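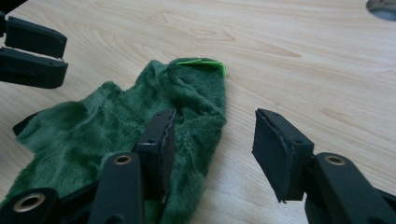

Dark green plush on the table, Morag Niven

From: Morag Niven
To: Wimano sewing list
Date: 2021-09-18
Subject: Re: cutting short-pile plush

Iona Moffat wrote:
> I bought three metres of plush for cushion covers and I've
> ruined the first two fronts. The scissors chew the edge, there's
> fluff through the whole house, and one panel looks a different
> colour from the other even though they came off the same length.
> Is it a faulty bolt? Paterson will take it back if I ask before
> the end of September.

Iona,

I doubt the bolt is faulty. If two panels off one length don't match in colour, they were probably cut with the nap running opposite ways. Stroke the fabric and find the direction where it lies flat, then chalk an arrow on the back of every piece before you cut. All arrows point to the bottom of the cushion. You'll use more fabric that way, so lay out the whole job first.

For the fluff, cut from the back, one layer at a time, with just the points of the scissors. I use a rotary cutter for long straight edges. Shake the pieces outside and put them through the dryer on cool for 3 minutes with the lint filter cleaned. Check the label first.

Pinning is the other trouble. Plush creeps, and the top layer will end up longer than the bottom by the time you reach the corner. Clips every few centimetres are better than pins, and tack the corners by hand – it's slow, but less slow than unpicking. I sew with a walking foot, a longer stitch and a 90/14 needle, always in the direction of the nap.

Don't press it with a bare iron. Finger-press the seams and grade them if they're bulky.

If you still want to return it, ring Paterson before you cut any more. The Drurkadport shop took back an uncut piece of mine last year but wouldn't look at the offcuts. Plusetti zips go in well with this weight, by the way. I have 11 of the 40 cm ones in grey if you want some for the cost of postage.

Morag

3 replies | 0 shares
This site uses cookies to remember your list settings. Accept | Manage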